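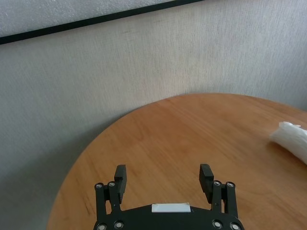
The round table, from the side I sit at

Wundbridge Home & Workshop Forum > Furniture > Finishes and repairs
Thread: In love with a round orange table - do I leave the colour alone?
Started 2025-10-28

nuria_l
Hello all, long-time reader and very occasional poster. I have a round wooden table and I've become slightly obsessed with it. It came from Mạc, the second-hand place behind the old bakery in Wundbridge, and I paid £186 for it back in June, which my sister thinks was mad and I think was a bargain!

The colour is what got me. It's a proper warm orange-brown, going honey in the paler streaks and quite deep amber between them, and the grain runs in long lines with a bit of a wobble to them. When the light lands near the middle you get a soft sheen that I could look at all morning (I have, my toast went cold).

Anyway, the top is starting to feel a bit dry under my hand and a mug left a faint mark that I can only find by crouching down. I'd like to give it some care before winter. My first thought was a light sand and a new coat of something. My sister says strip the lot and take it back to pale wood because orange is dated. I don't want to! But I also don't want to be daft about it if that really is the right thing to do.

I don't know what the wood is or what's on it. The shop didn't know either.
Nuria Lemma

planeandsimple
Lovely colour, leave it be. I spent years watching people sand that exact shade off perfectly good tables and then stain them grey.

For a dry feel, start with a wash. Warm water, a drop of washing-up liquid, cloth wrung out as hard as you can manage, then dry it straight away. You would be amazed how much of "dry" is old polish and dinner. Do that before you buy anything.

Leridari
Going to put the other side, sorry. If it feels dry then the finish has worn thin, and if the finish has worn thin a wash is only going to push water into the wood. I'd strip and refinish. I did a round one last year, started at 120 and went up through the grits, and it came up beautifully. Pale as a biscuit. The whole room looked bigger.

I do agree the grain is pretty. It'd be prettier without the orange over it.

nuria_l
Pale as a biscuit is just what I'm afraid of :)

The wall behind it is a pale grey-white and I think that's half the reason I love it. The table is the one warm thing over there. Take the orange out and I'd be eating my breakfast in a cloud.

thirdshelfdown
Before anybody sands anything you need to find out if the top is solid or veneer. Get underneath with a torch and look at the grain on the underside, then compare it with the top. If the lines carry on over the edge and turn up below in more or less the same place, it's solid. If the underside looks like a different piece of wood altogether, be very careful, because veneer can be thinner than you would believe and there's no way back once you're through.

The rim looks nicely rounded over in your photo, so have a really close look there. If it's a separate strip round the outside you'll usually find a join line.

planeandsimple
Seconded, good advice. And test the finish while you're down there. Bit of meths on a cotton bud somewhere out of sight. If it goes tacky it's probably shellac. If nothing happens it could be varnish, lacquer or a well-cured oil, and a drop of water will help you sort those out. Sits up in a bead, there's a film on it. Soaks in and darkens, there's not much left up there.

nuria_l
Right, I have been under the table with a torch in my teeth! The lines on the underside do seem to match up with the ones on top, at least in the three places I could follow. I couldn't find a join at the rim. Meths did nothing. Water sat up in a bead near the edge and soaked in a bit where I always put my plate.

I'll add another one from further back, you get the full sweep of the far edge against the wall.

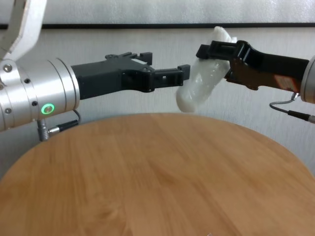

mossbank_kate
Can you put a hard wax oil over an old varnish without sanding right back to bare wood?

thirdshelfdown
It depends on how much varnish is left, as hard wax oil has to soak into the wood to hold. On a sound film it mostly sits on the surface and stays sticky or rubs off, so over varnish you want either more varnish or a plain paste wax.

Leridari
Which is sort of my point. She's got film at the edge and none in the middle, so any oil is going to go patchy. The middle will drink it and the edge won't. Strip it, do it once, do it properly.

planeandsimple
Or wax it, do it twice a year, and never breathe sanding dust at all. A patchy finish on a table that gets eaten off every day is just a table! Not every worn spot needs a project.

Leridari
Wax won't stop a hot mug though. She's already got one mark.

planeandsimple
A coaster will.

nuria_l
I'm enjoying this far too much. I do own coasters, I just forget them.

Serious question. I've got a tin of Dullach in the cupboard from when I did my chopping boards. It says furniture oil on the front. Going by what thirdshelfdown said I should leave it shut?

thirdshelfdown
I'd leave it shut for this one. If you do get curious, try it on the underside near the middle, leave it a full day and see if it's gone off. If it's still tacky when you press a thumb on it, you've got your answer and only the cat will ever know.

If I had it here I'd go: wash, dry, leave overnight. Then a very gentle rub with 800 grit, by hand, always along the grain and never across it, just enough to take the roughness off the worn part. Wipe the dust away with a barely damp cloth. Then a thin coat of clear paste wax, left until it hazes, and buffed with an old cotton T-shirt. Two thin coats beat one thick one every time. Check that it's all right for food surfaces if you're one of those people who butters bread straight on the table.

Do go easy near the rim. It's very easy to rub through on a curve as your hand naturally presses harder there.

mossbank_kate
Thanks for answering mine, by the way, I've got a sideboard I was about to ruin.

Nuria, what are you going to do for chairs? I've got a round table too and never found any that sit right. The back legs always want to be where the neighbour's back legs are.

nuria_l
Stools! Tucked right in so the edge shows all the way round. I think the edge is the best part of a round table, it seems a shame to put chair backs in front of it. Not the comfiest for a long dinner, I'll admit.

Leridari
Stools are a crime against guests, but I'll give you the edge.

Fair enough, try the wax. If you still hate the worn patch in the spring come back and I'll talk you through stripping. You can put a warm tint back in afterwards, so it doesn't have to end up pale. It won't be the same orange, but you can get near.

nuria_l
That's a kind offer and I might yet take you up on it. Hadn't realised you could put the warmth back in.

Wash is done! I did it after lunch with the cloth wrung out until my wrists hurt. The water came up a nasty tea colour and the honey bits look brighter to me already, though that may be love. Leaving it alone overnight now and buying wax tomorrow.

thirdshelfdown
Tea colour is old polish. Do a second wash if the next cloth comes up brown as well, then wax. And put the Dullach back behind the chopping boards.

planeandsimple
Post it when it's buffed please. Orange and all.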